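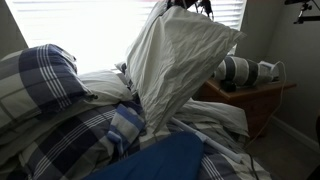

Housekeeping Assistant (part-time, permanent)

Skusidwood Guest House, Plalthorpe

Skusidwood is a small guest house on the Dravcombe road, open all year. Most of our guests are walkers or people visiting family nearby, and many of them stay one night only, so there are a lot of beds to change. We need another housekeeping assistant to join the morning team from February.

Hours and pay

15 hours a week, worked over four mornings. Shifts start at 9.15 am and finish at 1 pm. The rota is put up a month ahead and includes alternate weekends. The hourly rate depends on experience and will be confirmed before interview. Paid holiday is worked out on your contracted hours. Extra shifts are usually on offer in the summer, but you do not have to take them.

What the job involves

Stripping and making beds, including the family rooms on the top floor
Cleaning bathrooms, floors, windowsills and blinds
Restocking tea trays, towels and toiletries
Sorting used linen for collection and checking the clean linen when it comes back
Reporting faults, breakages and lost property
Helping to clear the breakfast room when we are short of staff

There is no lift. You will be carrying linen up and down two flights of stairs and using a vacuum cleaner on each floor. Please think about this before you apply. If you have a health condition and are not sure which parts of the job you could do, ring us and we will talk it through.

Who we are looking for

You do not need hotel experience. We have taken on people from shops, care homes and school kitchens, and some who had been out of work for a long time. You do need to be on time, able to work without someone standing over you, and polite to guests you meet on the stairs. You should be able to read a room list and write a short note in English.

If you have worked in housekeeping before, please say where and for how long. A driving licence is useful but not required. The 913 bus from Dravcombe stops at the end of the lane, although the first one on a Sunday gets in too late for the start of the shift.

Training

Your first 14 shifts are worked alongside Femke Hoekstra, who runs the housekeeping team. They are paid at the full rate. After that you will have your own set of rooms. We also cover the cost of a short course in the safe use of cleaning products, done in working time.

Other details

Tunic and gloves supplied. You will need your own flat, closed shoes.
Free parking behind the building.
Tea, coffee and a cooked breakfast on working days.
We will ask for two references and proof of your right to work in the UK.

How to apply

Send a CV or a letter to Rianne Michiels at the guest house, or hand it in at reception before 6 pm. A letter is fine if you do not have a CV. Tell us which mornings you cannot work. Interviews take place at Skusidwood, last half an hour and include a look round the rooms. Koen Van Leeuwen will be there as well as Rianne. Everyone who is interviewed will get an answer by phone within a week.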